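Why We Still Eat Together: A Study of Shared Meals in Curnaditz
Project report, second term
14/02/2019

When our group first chose this subject we thought it would be an easy one, as all of us eat and most of us have grandmothers with opinions on it. We soon found that "a family meal" meant something different in almost every house we asked, and we spent the whole of our first meeting arguing over whether beans on toast in front of the television ought to count. (We decided in the end that it did, provided there were at least two people on the sofa!)

Our questionnaire went out through the Listside newsletter, which reaches 1,100 homes, and we also spoke at length to 30 households who were kind enough to let us in, usually with tea and quite often with cake. We asked who cooks, who lays the table, what time people sit down and what they talk about once they're there.

The older people remembered fixed times. Dinner at the Jansen works was at noon, the whole street knew it, and children ran home from school to be in their chairs before the hooter stopped. Younger families told us about shift work, swimming lessons and buses, and many of them keep one proper meal a week, guarded quite fiercely, with phones left in the hall.

We had not expected the table itself to matter so much. Again and again people told us about a cloth or a set of plates that only came out for company, and how the food seemed to taste better for it. Fruit at the end of the meal was another habit that had lasted, even in homes where pudding had gone altogether.
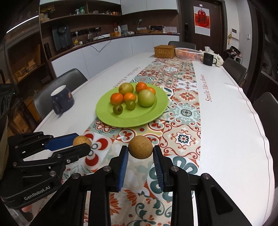 One reader of our first draft, Zakura, felt that we had been too hard on people who eat alone, and that a neighbour dropping in for soup twice a week is as much a shared meal as any Sunday roast. We talked this over and have added a question on neighbours to the second questionnaire, which goes out in March.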